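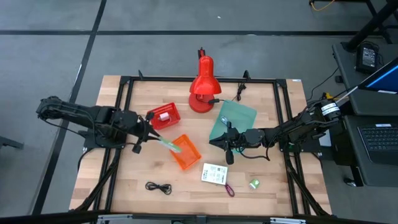

Plovavik council to cut bin rounds from April

Households in Plovavik will get one trash pickup every two weeks starting in April, after the town council voted 8 to 3 Monday night to drop the weekly round. Recycling stays weekly. Yard waste moves to a seasonal schedule, dates still to come.

The change covers 3000 homes on both sides of the river, plus the Grirner apartments, which had been on a separate contract. Apartment blocks with shared dumpsters keep their current days for now.

Hauler Trilaline asked for the new schedule in February, citing fuel and a shortage of drivers. Its contract runs another two years. No layoffs planned, the company said in a written statment.

Not everyone happy. Several residents from Meireles Street told the meeting their bins are already full by the weekend - and that summer smells would be worse. One asked for a discount on the monthly fee. Council said no, fee stays the same.

Larger bins can be requested at town hall or by phone, no charge for the first one. Requests open at 8 a.m. on the first working day of March. New calenders go out with the next water bill.

A map of the routes will be posted at the library.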